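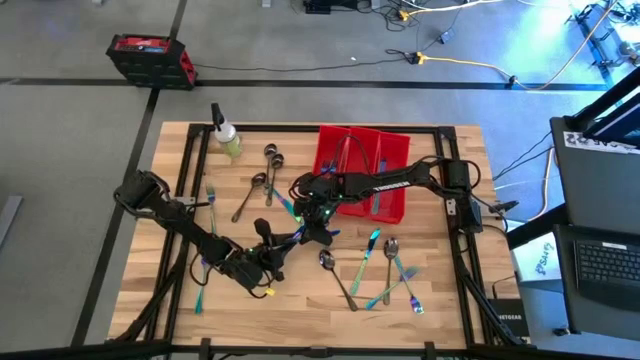
Sunday, April 10, 2022

Notebook, two-arm table, cutlery sorting task. Rules for the cell, second writing.

I came in today because the building is quiet and I wanted to finish the working rules before the new week. The first version was one page and it was written in June last year, when we had one arm only. With two arms many sentences in it are wrong or say too little. I write here what I changed and why, and the clean copy will go on the shared drive under Homside, same folder as before. Please correct my English there, not in the notebook.

Starting point

I read again the general guidance on robot cells, and then our own Greco checklist, the one we got with the previous project. The Greco list is good for a fenced machine. Ours is small arms on an open frame, and people put their hands on the table between episodes. So I kept the order of the Greco list (before power, power on, work, stop, leave) but the text inside is new.

Before power

1. Walk one time around the frame. Look at every cable on the arm from the base to the gripper. A loop must be free enough that the wrist can turn, but it must not be able to catch on the other arm. Today I moved both arms by hand with power off, slowly, through the full reach, and watched only the cables. I recommend this to everybody. It takes a few minutes and you learn where the problem will be.

2. Cables on the floor. This is our weak point and I say it openly. The black tape on the floor makes the areas, but the tape helps nothing if the extension cord goes across it. Rule from now: no cord crosses the side where the operator stands. Cords behind the table are allowed if they lie flat and are fixed. I did not fix them all today. See open points.

3. Power strip. Not under the table, not where liquid can reach. One strip feeding another strip is forbidden, also for "only one hour".

4. Spray bottle. We had a discussion about this last month. The bottle is for wiping the wood, and it lives too often on the table corner, inside the frame. New rule: the bottle comes to the table when the arms are off and leaves the table before the arms are on. All bottles must carry a label with the content and the date of filling. A bottle without label goes to the sink, also if you are sure what is in it.

Power on

5. Say it aloud before you enable the arms. If you are alone, say it anyway. I know that this feels silly.

6. The green light on the gripper means, in our rules, only that the gripper has power. It does not mean the arm is safe to touch and it does not mean the arm is holding still. In the old version the sentence was "green = OK" and I removed it. It is the most dangerous sentence we had.

7. First motion after power on is always at low speed, one arm, then the other arm, then both. The Tovon script does this in the correct order if you do not skip the prompt. Do not skip the prompt.

Work with two arms

8. The middle of the table is a shared zone. Both grippers may go there, but the plan must say which arm has priority. For sorting into the red tray I give priority to the right arm, and the left one waits outside or holds still. With teleoperation the software does not check this for us, the person does.

9. Minimum distance between grippers. I wanted to write a number here and I decided against it for now. We have no measurement that I trust. Until we have it: if you cannot see a clear gap from your position, stop and move your head or move the arm.

10. Cutlery. Only spoons, forks and knives from the kit, and only table knives. No sharp knife from the kitchen, also not for "more variety". The shiny rainbow pieces are allowed, they are a good hard case for the vision because the color changes with the light. But after a hard grip look at the edge and the tip. A bent fork tine can scratch the wood and can also scratch you.

11. Resetting the table. This is where I made the most changes. Before: "operator resets the table between episodes". Now: both arms go to rest, motion disabled, then hands inside the frame. If a spoon falls on the floor during an episode, it stays on the floor until the end. Episode 2327 from last week is my example. I reached in for a spoon while the left arm was still enabled. It did not move and there was no contact, but I broke my own rule and I did not write it in the log until the next day. So now it is written here also.

12. Scatter by hand, not by pattern. This is a data rule and not a safety rule, but it belongs with the reset. If the same person always puts the handles in the same direction, the policy learns the person. Throw them lightly, mix them, let some lie close together or one over another.

Stop

13. Everybody who works at the cell must press the stop button one time per day on purpose, with the arms moving slowly and no object in the gripper. Hold the arm from below if it is one that sinks without power. Write in the log: time, initials, what the arm did.

14. After a stop, never restart from the laptop only. First look at the table with your eyes, then touch the keyboard. The laptop stays outside the frame and its screen must not hide the arm from the person who types.

Leave

15. Arms in rest position, power off, tray back in its place, portable power station switched off and not charging overnight without a person in the building.

16. Network switch may stay on. I asked two times and both times the answer was yes, so I write it down now and we can stop asking.

Log format

The log sheet had too many fields and people left them empty. I reduced it to: episode number, operator, which arm leads, objects used, anything strange. "Anything strange" can be empty, the others not. Last number used before this weekend is 2404, please continue from there and do not start again from zero when the task changes. The Dedora converter reads the number as a key and two episodes with the same number means one is lost without warning.

Open points

- Fix the yellow extension cord along the wall side, with proper cable cover. Tape is not enough.
- Measure the sinking of each arm after power off, with and without a spoon in the gripper. Then rule 13 can be more exact.
- Decide the number for rule 9.
- Yellow tag near the left wrist: write in the hardware file what it is for, and what we do with tags in general. My proposal is that any tag on an arm must have a date.
- Check list of spare parts, page 52 of the old binder. Some parts there are for the old gripper.
- Ask for a second pair of eyes on rule 8. It is possible that priority for one fixed arm makes the data one-sided. If so, we change it by session and write it in "which arm leads".

I tested the new order one time from rule 1 to rule 7 with the text in my hand. Rules 3 and 4 were first in the opposite order and I changed them, it is more natural to check the power strip while you are still looking at the floor. The rest I will try tomorrow with a second person, who should read the rules without my explanation and tell me where it is not clear.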